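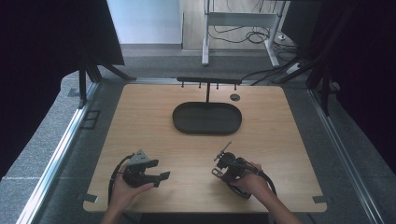 How much of the budget should go to the grippers?

Plan on the grippers taking less than half of what you spend on the station in its first year. The frame, table, cabling, power, spare pads and the operator's paid training time make up the rest, and they are the lines most often left off the first request.

Section 2. Planning and buying

This section covers what to decide and order before a Cudik two-hand station is put together. It is meant for the person who holds the budget and the person who will run the station, who may not be the same person. Read it through once before filling in the order form. Assembly starts in the next section.

2.1 Before you ask for prices

1. Write down the tasks the station has to support for the first year. Keep to tasks you are sure of. Picking up small items, placing them on a tray and hanging them on a hook all use the same table and the same gripper pair, so they can be budgeted as one group. Anything with liquid, heat or a load too heavy to hold comfortably at arm's length needs a separate quote.

2. Measure the room. The standard Stoltau frame needs a clear opening of 916 mm to be carried in flat. Measure the door with the door in place, and measure any lift or corridor corner on the way. If the opening is narrower, order the split frame. It costs more and adds two weeks to delivery.

3. Check the floor. Carpet is fine under the frame, but levelling feet sink into it over the first few days. Allow time for a second levelling and note it on the plan.

4. Find the nearest power outlet and measure the cable run along the wall, not straight across the room. Add the height of the table and enough slack for an operator to step back.

5. Decide who signs for the delivery. The grippers come in a separate carton from the frame and often arrive first.

Note: Prices on a Stoltau quote are held until the end of the following month. If your approvals take longer than that, ask for the quote to be dated again before you submit it.

2.2 Filling in the budget sheet

The sheet has one line for each item below. Leave a line at zero if you already own the item, but don't delete it. The person who approves the sheet should be able to see that it was considered.

Frame and rails. Order the frame to suit the table, never the other way around. The side rails carry brackets, and you will want more brackets than the base kit includes.

Table. The Okabe top with rounded corners fits the standard frame. Other tops can be used if they are flat and don't flex when an operator leans on the front edge. A pale surface marks easily, so put a spare top on the sheet if visitors will be coming through.

Grippers. Buy as a pair. Left and right are matched at the factory and a single replacement has to be matched again, with freight both ways.

Cables. One per gripper, plus one spare. Cables wear where they bend near the handle and where they rub on the table edge.

Power. A power board with its own switch, used for the station only.

Curtains. Optional. They help in rooms with a window or foot traffic behind the table.

Task items. Trays, racks, boxes, keys and other small objects. Buy two of each. Small items get lost, and a matching replacement can be hard to find a few months later.

Pads and tape. See 2.4.

Training. Two paid days per operator before any useful work is expected.

At Nindale, the base kit with frame, table and brackets came to $1706 before freight. Grippers were quoted on a separate page. Cherry Mae Padilla handled the order there and recommends asking for freight as its own line, as it was first folded into the frame price and nobody could tell what a second frame would cost.

Caution: Don't use money from the training line to cover an overrun on hardware. Untrained operators drop grippers, and the repair is charged to the same sheet.

2.3 One station or two

Most sites ask about a second station early. Wait until the first one has been running long enough to give you a true figure for hours used. A station that is booked every morning and idle every afternoon doesn't call for a second table. It calls for a different roster.

To work out the hours used:

1. Keep a paper log at the table. Each operator writes a start time and a finish time for each session.

2. Leave breaks in the log as separate entries. Holding two grippers is tiring, and the break time is part of the cost.

3. At the end of the month, add up the hours with a gripper in hand and compare them with the hours the room was available.

4. If the first figure stays above two thirds of the second for three months in a row, prepare a request for another station.

A second station shares very little with the first. You can share the tool kit, the spare cable and the box of task items. The frame, table, power board and gripper pair are all bought again. Takumi Fujimoto's sheet for Okabe customers has a column for shared items, and a copy can be requested with the quote.

Note: Leave room for a person to walk behind each operator. Two stations placed back to back look fine on a floor plan but leave nowhere for the cables to go.

2.4 Pads, tape and other items that wear

Gripper pads are the item you will reorder most. The blocks at the ends of the fingers last a long time. The covering on their inner faces doesn't, and it should be budgeted like printer paper, as a supply and not as a repair.

Two choices are available. Moulded covers are ordered by the set, cost more and go on in a few minutes. Tape is cheap and can be bought locally, but it takes care to apply and has to be watched. Some sites use moulded covers for visitors and demonstrations and tape for everyday practice. Either choice is acceptable, and the sheet has a line for each.

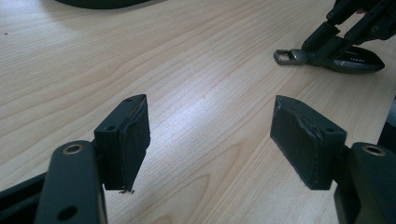 Whichever you choose, set a rule for replacement and write it on the log. Replace a covering when an edge has lifted, when threads hang from it, or when an item that used to hold now slips. Don't wait for all three. Change both sides at the same time so that the two faces grip alike.

To estimate the first order:

1. Take the number of operators and the number of sessions each will do in a week.

2. Allow one change of covering on each gripper per week of steady use. Handling metal items such as keys, rings and clips wears the faces faster than cardboard or soft plastic, so allow two changes a week for that kind of work.

3. Multiply out to three months and add one full set.

4. Order that amount and no more. Adhesive ages on the shelf, and your own log will give a better figure for the next order.

Radu Sima, who kept the first log at Nindale, recorded 151 sessions before the opening order of tape ran out. Your figure will be different, but it's a fair size for a first entry if you have nothing else to go on.

Caution: Don't use a knife to trim tape while it is on the gripper. Cuts in the block can't be filled. Take the block off, trim with scissors and refit it.

Caution: Don't clean the faces with solvent. Use a dry cloth. If residue stays behind after old tape is removed, use the wipes supplied with the kit.

2.5 Ordering and delivery

1. Send the frame and table order first. These have the longest wait.

2. Send the gripper order once the frame has a confirmed date. The warranty period runs from delivery, so grippers sitting in a carton use up their cover.

3. Buy task items, the power board and tape locally in the week before assembly.

4. When cartons arrive, open them and check the contents against the packing slip on the same day. Freight damage has to be reported within two working days.

5. Check that each gripper opens and closes freely by hand before it is plugged in. Fingers should move evenly, and the screws at the finger ends should sit flush in their holes.

6. File the packing slips with the budget sheet. You will need the part numbers for reorders.

If an item is missing, write to the supplier named on the slip. Stoltau and Okabe ship from different warehouses and can't trace each other's cartons.

2.6 Review after the first quarter

Put a review in the diary for three months after the first session. Stations set up in October will fall due in January, when people are often away, so book it early. Bring the log, the budget sheet and the reorder slips.

Compare what was planned with what was spent on each line. Lines that often need changing are tape, cables and task items. The frame and table lines should stay as they were. If the training line went over, check whether new operators joined partway through and carry the extra days into next year's sheet.

Raghda Darwish answers questions about the sheet and can send a blank copy in either metric or imperial units. Include your site name and the number of stations when you write.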